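Gelivano walking route to reopen with new rest stops

Monday, October 12, 2020

The Gelivano Regional Tourism Office has confirmed that the full 87-kilometre walking route between Wotovby and the Nieto Pass will reopen to visitors in November, following repairs to the upper section of the track.

The route closed after heavy rain damaged footbridges on the climb above Wotovby. The bridges have been rebuilt and the trail markers replaced as far as the pass, which stands at 2000 metres. Walkers travelling beyond that point, towards the 3000-metre summit, will still require a licensed guide.

"The lower valleys have remained open, but many visitors come for the pass itself," said Casimiro Manzano, director of the office. "We are pleased to be able to offer the whole journey again."

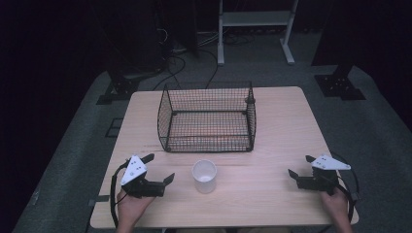 Ten rest stops have been added along the route, each within a day's walk of the next. They will provide bunks, drinking water and a common room with basic furnishings, and will be managed by Drallard Lodges under an agreement with the regional office. Guests are asked to bring their own bedding and cutlery. Crockery will not be supplied, and a light plastic cup of the kind standing on the table, in front of the wire mesh basket, is recommended over glass or ceramic for those carrying their own gear. Meals may be ordered in advance at the Wotovby and Nieto stops only.

Aurelia Oprea, visitor services manager, said bookings would be compulsory at all rest stops during the first season. Walkers without a reservation will be directed to the campground at Wotovby, where sites remain available on arrival.

The shuttle bus from Gelivano station will resume on the day the route reopens, with one morning departure and one afternoon return. Dogs are not permitted above the Wotovby footbridge. Maps and booking forms may be collected from the visitor centre in Gelivano during office hours.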